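**Ticket: main event match missing from Saturday card page, wrong match showing as headliner**

Status: open, workaround in place
Product: Fudar (card and results software)
Reported by: Plellel Wrestling, front office
Priority: high until the show, then normal

**Report**

Our card page for Saturday lists the Rinaldi tag match as the main event. It should be the cage match. The cage match doesn't show on the public page at all, but it is there when I log in to the booking screen, in slot 8, with both names and the stipulation filled in. I've saved it again 2 times. Same result.

The ticket page pulls from the same card, so people who bought seats for the cage match are writing in to ask if it's been dropped. It hasn't. We would like this fixed before the doors open at 6 p.m. 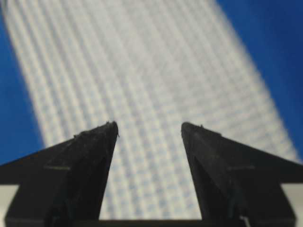 Does the match order on the booking screen control which match is shown as the main event?

It's set by the "headliner" box on the match itself. Slot order only decides where a match sits in the list. If no visible match has the box checked, the page uses the last visible match.

**Log**

9:40 a.m. -- Opened the card with the reporter's login. Confirmed the cage match is saved and has the headliner box checked. Public page shows the Rinaldi match last and marks it as the main event. That fits the rule above: the cage match is hidden, so the page falls back.

9:55 a.m. -- Cleared the page cache. No change.

10:10 a.m. -- Checked the publish setting. Match is set to "public." Checked the wrestlers' profiles. Both active. Checked the show date on the match against the date on the card. They agree.

10:30 a.m. -- Made a copy of the cage match with the stipulation field left blank. The copy appeared on the public page right away. Put the stipulation text back and it disappeared again. So the problem is in that field.

10:45 a.m. -- The stipulation runs to 154 characters. It covers escape rules, pinfall inside the cage, and what happens to the title if the champion leaves through the door. Cut it down to "Steel cage match, title on the line" and the match stayed up.

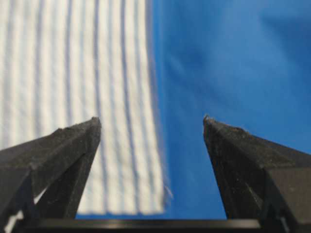

I then added the rest of the wording back one sentence at a time to find where it breaks. The first two sentences are fine. The third one has a line break in the middle, probably pasted in from an email, and the match drops off the page as soon as that goes in. Took out the line break, kept all the words, and it displays. Length has nothing to do with it.

11:05 a.m. -- Looked for the same thing on other cards. Found it on the Hernia show in January, where the battle royal never appeared on the public page. It has 18 entrants and the list was pasted in with a break after each name. Nothing was reported at the time. Results for that match were entered normally, so the win-loss records are right. Only the card page was affected.

**Workaround**

1. Open the match and click into the stipulation field.
2. Delete everything in it. Don't just edit around the break, it is hard to see in that box.
3. Type the text by hand, or paste it into a plain text editor first and put it on one line.
4. Save, then reload the public page.
5. Check that the main event label has moved to the right match.

Leave the slot numbers alone while doing this -- moving a match resets its entrance times.

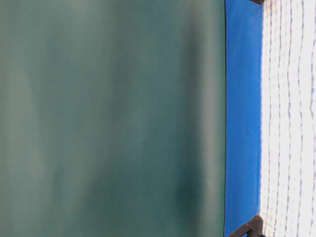
Plellel Wrestling wrote back at 11:30 that the cage match is now showing as the main event on their side, and the Rinaldi match has gone back to semi-main. They asked if the wording on the ticket page will update by itself or if they have to send the card over again. They also want the booking screen to give a warning when this happens, since the person who enters their cards always pastes from email.

11:40 a.m. -- Replied that the ticket page refreshes every hour and they don't need to resend anything. If they want it sooner, the "push card" button does the same job.

11:50 a.m. -- Passed to development with steps to reproduce. Requested fix is to strip line breaks from the stipulation field on save. Asked for the warning as a separate item. The duplicate cage match I made for testing has been deleted from the card.

Keeping the ticket open until the fix is in. The January card still needs to be corrected by hand.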